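Zilham launches two-bin sorting scheme for shared kitchens

Rirkach, October 10, 2024

Zilham is very pleased to announce that its Stirkura sorting scheme, tried out in June in the shared kitchens at Bùi House, is now open to every tenant in Rirkach. We have had such kind and thoughtful comments from the people who took part, and more than 300 households have already put their names down, which has quite delighted us all!

The idea is a simple one: a pair of matching bins, one grey and one yellow-green, kept side by side where people really do their clearing up, so that bottles and cans find their way home without a long trek to the yard.

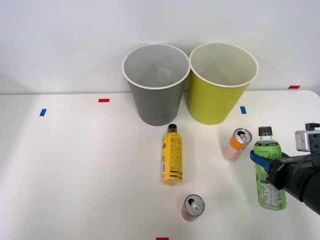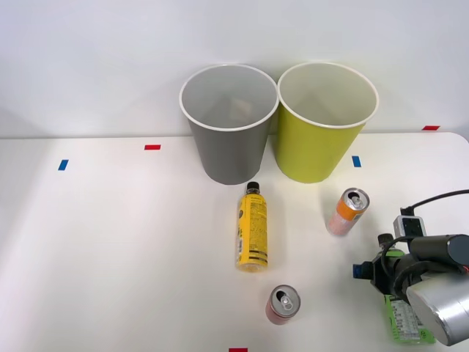 Grey and yellow-green bins, with a bottle and two drink cans in front.

Sets are free to tenants while stocks last, and we have 2000 of them ready to go out. To ask for yours, please speak to your building office or drop a note to the Zilham front desk in Rirkach.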